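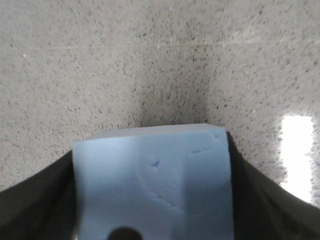

Light blue foam block.

Home Data Guides Downloads About

Trorngate Upholstery Repair Log

README and data card

The Trorngate log is a table of repairs to household seating: sofas, armchairs, dining chairs, window seats, footstools and a small number of caravan cushions. Each row is one piece of furniture brought to a workshop and either repaired or sent back as it was. There are over 4,000 rows. The table was put together so that people who mend chairs, or write about how long furniture lasts, have something firmer than memory to work from.

The rows come from the job books of three workshops, Trorngate, Bomamard and Zúñiga. Trorngate does mostly domestic work. Bomamard takes in a lot of pub and café seating, which wears differently, and should be looked at separately if you care about age at failure. Zúñiga is the smallest of the three and the only one that handles much horsehair and coir.

What is in the download

repairs.csv – the main table, one row per piece, 17 columns
materials.csv – the list of filling and cover codes
notes.txt – spelling changes and merged codes
README – this file

The files are UTF-8 with commas between fields and a header row. Open them in a text editor first if your spreadsheet turns the job codes into dates. Some of them look like dates.

Main columns

job: the code from the job book. The first letter is the workshop (T, B or Z).
month_in: month the piece arrived, as a number. The year is in its own column.
piece: type of furniture, in plain words.
age_band: the owner's estimate of age, put into one of five bands. Blank where the owner didn't know.
fault: the main reason for the visit. One fault only, even when several were noted.
filling_out: code for what was removed.
filling_in: code for what was put back. Blank means the old filling was kept.
frame_work: yes, no or unknown.
webbing: rubber, jute, steel spring, none or unknown.
cover_kept: whether the original cover went back on.
hours: bench hours, to the nearest half. Does not include waiting for fabric.
returned: whether the same piece came back within a year with the same fault.

The remaining columns are for bookkeeping and are explained in notes.txt.

Filling codes

There are 13 filling codes. The ones you will meet most are FM (foam, any grade), FE (feather), FF (foam with a feather wrap), FI (fibre), HH (horsehair) and CO (coir). Foam grade was not written down in a consistent way by any of the workshops, so all foam sits under FM. Foam colour was not recorded at all. Makers use different colours for different grades and there is no common system, so it would not have helped much.

MX is used where a seat had been patched over the years with whatever was to hand. Rag, newspaper and old blanket all turn up under MX. The original wording is in the bookkeeping column called as_written, and is worth a read.

How it was made

The job books were typed up by hand. Each workshop used its own shorthand, and "gone" could mean a flat cushion, a split seam or a snapped spring depending on who was writing. Where the entry could be read two ways, the fault was set to "unclear". Jodau, the small tool used to join the three sets, only matches column names and codes. It does not guess at missing values.

After typing, a sample of 100 rows was checked against the paper books. Most of the mistakes found were in the hours column, where a handwritten 1 and 7 had been swapped. All the Bomamard hours were then read through a second time. The Trorngate and Zúñiga hours were not.

Known problems

The log covers furniture that somebody thought worth paying to mend. Cheap sofas are under-represented, and you can't use it to say what share of sofas fail.

Age is the owner's word. Inherited pieces tend to be rounded up.

Zúñiga closed each August, so the dip there is a holiday and not a pattern in chairs.

Before the second book, Trorngate did not record whether the old cover went back on. Those rows say "unknown".

The returned column misses people who took the piece somewhere else the second time.

Uses

Good for: comparing bench hours between types of work, looking at which faults go together with which webbing, teaching basic table cleaning.

Not suited to: pricing, fire safety questions, valuing antiques. There is nothing in the log about fire labels, and a job with no mention of one tells you nothing either way.

Privacy

Owner names, addresses and telephone numbers were left out at the typing stage and were never in the files. A few job notes described a piece so closely that a neighbour might know it – those notes have been shortened.

Changes

The January release fixed the swapped hours and merged two codes for kapok. The next one should split dining chairs into drop-in and fixed seats, if the books allow it.

Corrections are welcome. Please give the job code and the column name.

Share 6 Comments 2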